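FOR IMMEDIATE RELEASE

**Skusby opens its doors for a day of table-clearing robots**

May 9, 2021 – Skusby, the kitchen automation workshop in the Torvik building, will hold its first public open day this September. Doors at 11. Free entry, limit of 100 visitors across the day, so sign up early please.

The main event is the dish bench. Two arms, one table, one job – take a tray that comes back from the lunchroom and sort what's on it. Plates, cups and bowls to the rack. Napkins in the bin box. Forks too, when the arms can get at them, and they can't always. Visitors will stand right at the bench and see it run at normal working speed. No sped-up video, no stage.

Skusby has been working on clearing since it moved into Torvik. Setting a table is the part people like to film. Clearing is the part that eats up a kitchen's afternoon, and it's messier: crumbs in bowls, forks stuck under saucers, cups left anywhere. Every tray is different. That is why the workshop picked it. 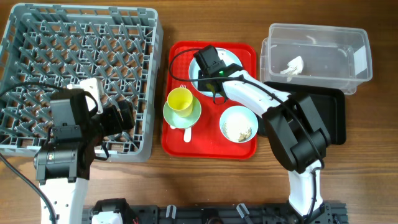 *Reading time: 3 minutes*

The plate comes first in a lot of runs. It's big, it has a rim the gripper can close on, and once it's gone there is room to get at the rest. A cup sitting on a saucer is harder. Does the arm take the cup alone, or both? Skusby's answer right now is cup alone, then saucer, then whatever was hiding under the saucer. A white fork under a green saucer is a typical case and one the team expects to show on the day, along with a few they have'nt solved.

Bowls with food left in them are on the hard list too. Tip one too soon and the grains go all over the tray. The current routine is slow and level, and visitors will be able to compare it with an older, faster one.

**What's on**

- Dish bench, running all day with short breaks for resets
- Pack-your-own-tray table – set up a tray any way you like, then hand it over to the arms
- Gripper table from Lernidik, who make the finger pieces for the workshop. Handle the parts, ask about wear, take home a worn-out one
- A talk on how the trays are logged and scored, 11 seats only, first come
- Coffee and rolls in the hall

The logging talk may be of interest to the trade press. Skusby has recorded 1,009 tray runs on the dish bench so far, good ones and bad ones both, and will put the full list of results up on the wall. That includes drops. Of the last 70 runs on the list, every one has a short written note on what went wrong or right, and visitors can read through them.

Grurasel, which runs the lunchroom on the ground floor, supplies the trays and tableware and has asked for one thing in return – that the arms learn to cope with its real trays, as they come back. Grurasel kitchen staff will be at the bench in the afternoon to answer questions about the job from thier side. How trays get stacked, what breaks, what gets thrown out by mistake.

"We want people who clear tables for a living to come and tell us what we're doing wrong," the workshop said in a statement. "Tray order, where the rack goes, all of it. Bring opinions."

**Practical stuff**

Entrance on the yard side of Torvik, not the street side. Step-free, elevator to the workshop floor. Children welcome with an adult. Bags stay in the hall. Please keep hands behind the yellow line while the arms are moving, a member of the workshop will say when it's OK to step up. Photos fine, flash no.

School groups: mornings are best, get in touch ahead of time and say how many. Groups can bring their own plates and cups for the tray table as long as they are plastic – no glass, no knives.

Press: a preview slot before doors open, with time to film at the bench and see a full reset. Bring your own power cable, outlets are on the back wall. Sign up through the Skusby press desk at Torvik and state the name of your outlet and size of crew.

The exact date in September and the sign-up form will follow in a second notice. Talk times as well.

**About Skusby**

Skusby builds and tests two-arm setups for kitchens and lunchrooms. Workshop and office at Torvik. Partners on the dish bench are Lernidik (gripper parts) and Grurasel (trays, tableware, lunchroom access).

Contact: Press desk, Skusby, Torvik building, yard entrance

– ENDS –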